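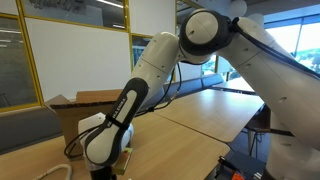 Trodau Workshop > Working Papers > Bin Emptying and Packing

3. Setup and Procedure

3.1 Workspace

The build was carried out in a shared workshop on ordinary wooden tables. A Franka Emika arm was fitted with a two-finger gripper, and its extra cabling was routed along the outside of the links. The target container was an open corrugated carton. Its flaps were neither taped back nor trimmed, so their angles varied between trials. The planner, Celatik, treats each flap as a rigid plate with one hinge and updates the hinge angle once per approach.

3.2 Object set

The set has 22 household items in two groups, rigid and flexible. Cables and tubes make up most of the flexible group. They were kept in the set despite a high failure rate in early tests, where a hanging end often caught on the rim during the lift.

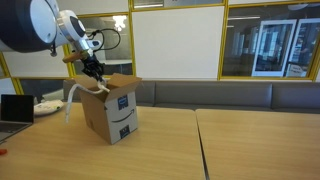
For flexible items, the grasp point is chosen on the highest visible segment inside the opening. Lift speed is held constant until the wrist clears the flaps by a fixed margin. We logged 4,000 attempts, of which 1,753 involved a flexible item. Attempts stopped by the operator are included in both totals.

3.3 Approach angle

Vertical approach is the default. When a flap blocks the direct path, the wrist is tilted and the item is held at a diagonal.
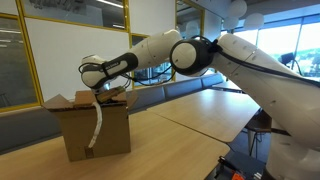 Tilted approaches accounted for 790 attempts. They took longer to plan and produced more light contact with the cardboard, which was recorded but not scored as failure. Force limits were the same in both modes. The Dauda controller reports contact at the wrist only, so touches on the upper links do not appear in the log.

Last updated: October

Contact: Fetureo Project | Copyright Fetureo | Back to top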